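Kemholm opens its equipment planning worksheets to small shops

ZATVILLE — We've been promising this one since last winter, and it's finally ready to leave the building. Starting in November, the planning worksheets we use with our own customers at Kemholm will be open to any shop that's thinking about buying its first picking cell. You don't have to buy anything from us, and you don't have to sit through a sales call. Just download the packet, fill it in with a pencil if you like, and bring it to whoever you end up talking to.

I'm Selina Plattner, and I run the planning desk here. Most of my week goes to phone calls with people who have a quote in one hand and a calculator in the other. They've got a good number for the arm, a pretty good number for the gripper, and then a line near the bottom that says "misc." I have strong feelings about that line! In our own files, it's the part of the budget that moves the most between the first quote and the day the cell gets signed off.

So the new packet, which we're calling Onyeka, spends most of its pages down there. It has 183 line items, and you'll skip plenty of them. If your building already has compressed air where you want it, cross out that page and go get lunch. If your floor is level, good for you, cross out another one.

We built it from 281 planning files that customers agreed to let us go back through. Ingegerd Løken did most of the reading, and Linnea Lunde turned her notes into questions a person can answer without calling an engineer. How wide is the door? Who's going to be trained, and who covers for them while they're in class? Where does the arm go when you need the bench for something else?

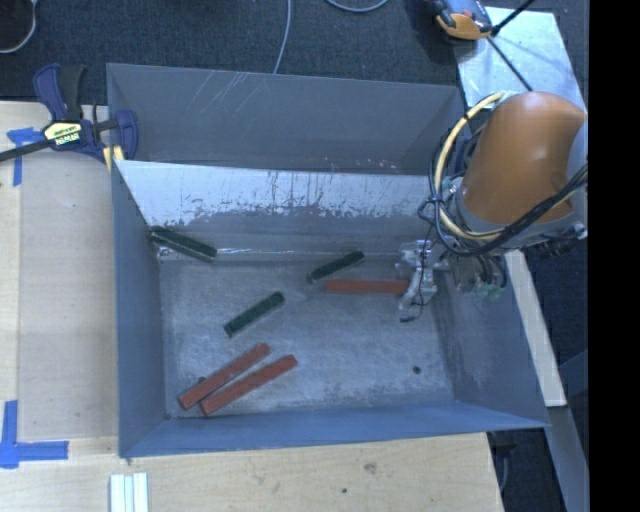
Small stuff gets its own section in the packet, and I fought for that. A bin is cheap, so it gets ordered last and in a quantity of one, and then the whole layout depends on it. I ask people to price the bin together with whatever holds it in place, even when that's a plain bar clamp on the edge like the one at the left, and to put tape on the bench in the same budget. Bins wear, too. Look at the scratches and rubbed patches on the divider and you'll see why there's a replacement line on page four, with a blank for how often you expect to use it. Cables and hoses have a page of their own, and it asks for lengths with the arm at full reach, which is where I see people come up short.

The other big change is a schedule sheet. A lot of buyers plan around the delivery date, and I get it, that's the exciting day. Our sheet starts with the day you want to be running regular work and goes backward from there. Embla Kvam tested it with a parts kitting shop in Platudthorpe that had set aside 20 working days between delivery and first orders. Once they'd filled in training, guarding and the electrician's visit, they moved it to 30 and pushed a customer commitment to match. The owner told us she'd much rather have that conversation in the spring than in the middle of an install.

"I wanted it to feel like a grocery list," says Wenche Fjeld, who heads customer projects at Kemholm. "You walk through it, you cross things off, and if you forget the milk you find out before you're home."

A few practical notes. The packet is free and comes as a printable document and as a spreadsheet. The spreadsheet adds up your totals, and it also keeps purchase costs apart from yearly costs — please leave those columns alone, your accountant will thank you. Prices are blank on purpose. We're in one region, you may be in another, and I'd hate for anybody to take my freight number to the bank.

We're also holding an open planning hour every Thursday at our Zatville office, starting at 3 p.m. Bring your half-finished sheets, bring a floor sketch on a napkin, bring the colleague who thinks the whole idea is nuts (I like those people, they ask about maintenance). Coffee's on us.

To get the packet when it's released, write to the planning desk at Kemholm and put "Onyeka" in the subject line. Press questions can go to Linnea Lunde at the same office.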